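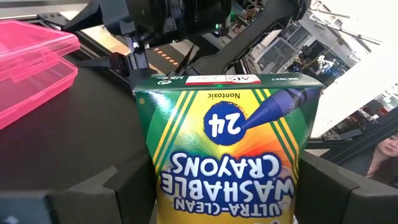

Ok-hee Hwang
1/19/21

Gripper week, a thread! I've had two sets of fingers and two wrist cameras on my desk since the holidays and I finally got enough time on the arm to compare them properly. Long one, get a drink.

1/ The contenders. Fingers A are the Plerer hard blocks, matte black plastic, faceted, very little give. Fingers B are the Flukier soft ribs, the bendy kind that wrap around whatever you squeeze. Same arm, same motor behind both, same person driving (me).

2/ Why bother? Because every time I ask which fingers to buy, people tell me soft. Soft is safe, soft is forgiving, soft picks up eggs. And I believed it! I had the soft ones on for most of last year and only took them off when a rib split.

3/ Test objects came out of the supply closet and my kitchen. Crayon boxes, a tape roll, a bag of rice, a sponge, a glasses case, a paperback. Things with printing on them are great, by the way, you can tell at a glance from the wrist view how far something has rotated.

4/ Crayon boxes turned into my favorite. The 24-count box is a wonderful little gripper test. Thin cardboard, flat sides, a front panel that dents if you're greedy, and the weight moves when the crayons slide. If you hold it upside down the flap end takes the load and you find out fast how honest your grip force number is.

5/ Full count for the whole comparison: 954 grasps. I did not set out to do 954, I wanted a thousand and the building closed.

6/ OK, results. Flat-sided boxes: the hard blocks win and it isn't close. Two flat faces on two flat faces, and the box stays square to the camera the whole way through the move. With the soft ribs it picks up fine and then slowly leans, like somebody falling asleep on a train.

7/ The lean is the part I'd never noticed before. You don't care when you're dropping things in a bin. You care a LOT when you're trying to turn a box over and put it back down on its end. The soft fingers let it swing a few degrees during the turn and then it lands on a corner.

8/ Sponge and rice bag: soft ribs, easily. The hard blocks can do the rice bag but you have to come in from exactly the right side and I got bored of being careful.

9/ Tape roll: a tie. Both fine from the outside, both silly from the inside.

10/ Paperback: hard blocks if it's closed, please don't ask about open.

11/ Damir Nikolaidis asked in the replies whether I changed the grip force between sets. Yes! Each set got its own tuning pass first, lowest force that survived a slow shake, then one notch up. I kept the notch the same for both. If you think that's unfair to the ribs I'd like to hear the argument, I went back and forth on it.

12/ Dented boxes: 5, all with the hard blocks, and all before I finished tuning. None after. So the "hard fingers crush things" worry is real for the first afternoon and then mostly goes away, at least for cardboard. I would not hand them a tomato.

13/ Now cameras, the half of this I was secretly more excited about. Camera one is the Rinow wide. Camera two is the Kiiskinen, narrower and sharper. Both mount at the wrist looking out past the fingers.

14/ The wide one sees everything. Fingers, object, half the arm hardware, the table, the shelves across the room, whoever is standing nearby. I used to think all that room was wasted pixels. For driving by hand it's lovely, you always know where you are.

15/ The narrow one gives you gorgeous detail between the fingertips and then nothing else. I clipped the edge of the table twice in ten minutes because it simply wasn't in view. Reading small print on a package though? Fantastic.

16/ Something I hadn't planned to test: how big the fingers look. Up close in a wide lens, chunky block fingers eat a huge part of the picture. With a crayon box held between them I still get the entire front panel, which is what I want. With anything narrower, I'm mostly looking at black plastic.

17/ Cillian Quinlan's fix for this is to shave the outer facets off the blocks so they taper toward the tips. He sent me his print file and I'll try it in February. My worry is that a slimmer tip flexes and then I've reinvented the soft fingers, badly.

18/ Matte black is also underrated. My old fingers were glossy and every overhead light showed up as a streak on them. Matte, no streaks, and bright packaging really jumps out next to it. Yellow on black, can't ask for better contrast.

19/ Small gripe. Status lights. There's a little green one in the mechanism and it's in the wide view permanently. Doesn't hurt anything, but once you see it you keep checking it, like a mirror.

20/ Mounting. The Rinow bracket is two screws and done. The Kiiskinen bracket wants you to take the fingers off first, and then you're redoing the finger alignment, and then it's lunch. This mattered more than I'd like to admit in how often I swapped.

21/ Cable length is the other thing to check before buying either one. Let the wrist go through its full turn BEFORE you zip-tie anything. I cut off three zip ties on Monday and I've been doing this for years.

22/ Gwenaël Texier asked about lag. I don't have a proper rig for measuring it, so take this as a feeling: both fine for slow work, and the Rinow seemed a touch snappier. If somebody has a simple way to measure it with stuff from a desk drawer, please post it, I'd love to add a number.

23/ Price, because you'll ask. I paid 175 for the block fingers, pair plus hardware. The ribs were around the same once I added the spare, and you do want the spare.

24/ Where I've landed, for now: hard blocks and the wide camera stay on the arm. Ribs go in the drawer for bag days. The narrow camera is moving to a fixed stand beside the table, looking across at the fingertips – I think that's where it wanted to be all along.

25/ What I'd still like to try: thin rubber pads on the hard blocks. I suspect that gets me most of the way to the grip of the ribs without the lean. Aino Kemppainen swears by bicycle tube patches. She's also the one who got me turning boxes end over end in the first place, so blame her for a chunk of those grasps.

26/ Also regrasping. Pick a box up on its side, set it down on end, take it again from the new side, turn it. The block fingers were so steady that I started doing this for fun, and it's the first time two-step moves have felt relaxing to me. I had a playlist going!

27/ A few people asked for the raw log. It's a spreadsheet with my own shorthand in it ("lean L", "lean LL", "oh no") so give me a couple of evenings to clean it up and I'll reply here with it.

28/ And if you own the Plerer blocks and have run them on anything round, tell me how it went. Jars, oranges, a mug from the side. I only had flat things and floppy things, and I'm shopping for round things this weekend.

14 replies · 31 shares · 208 likes

More from this author
Swapping wrist brackets without losing your alignment
Split rib, day one: what failed on my soft fingers
Zip ties, velcro, or cable chain?
Tuning grip force with a slow shake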